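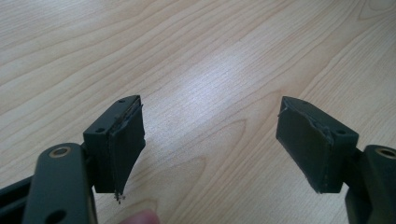

Wood grain on a tabletop, with its long brown lines and rounded shapes.

Have you ever put your nose right down near a wooden table and stared at the lines? I do it all the time. I did it at breakfast this morning and got toast crumbs on my chin.

Those lines are called grain, and they were made by a tree long before anybody thought about tables. Every year a tree grows a new layer of wood just under its bark. In spring it grows fast and the wood comes out pale. Later in the summer it slows down, and that wood is darker and tighter. One pale band plus one dark band makes one year. We call that a growth ring.

I once helped my friend Ruth Ellwood count the rings on a big old stump in the woods outside Wuverton. We used pins to keep our place, and we still lost it twice! We got to 94 in the end. That tree was older than my grandma.

So if rings are round, why does a table have stripes and ovals? It depends on how you slice the tree. Try this with an onion (ask a grown-up to do the cutting). Slice it straight across and you get circles. Now cut another one from top to bottom, a little off to one side, and look at the flat part. The layers make long curves and arches. A log does the same kind of thing, because a log is a pile of layers too, just a lot harder and much less smelly.

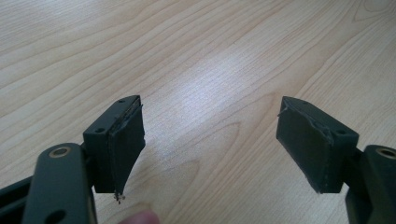

The people who work with wood have a fun name for those big pointy arches. They call them cathedrals, after the tall windows in old churches. When the lines run straight and close together, it's called straight grain. You can often find both on one tabletop – go and look at yours.

Some tables are solid wood all the way through. Others have a very thin sheet of real wood glued on top, and that sheet is called veneer. And some have a printed pattern that only looks like wood. A good way to check is to peek at the edge. If the lines on top carry on over the side, it may well be solid.

You can also make a grain picture. Lay thin paper on an old, rough board and rub gently with the side of a crayon. The bumpy parts show up dark. Smooth, shiny tables don't work very well for this, so try a fence or a garden bench. My best one came from a gate, and it's still on my fridge.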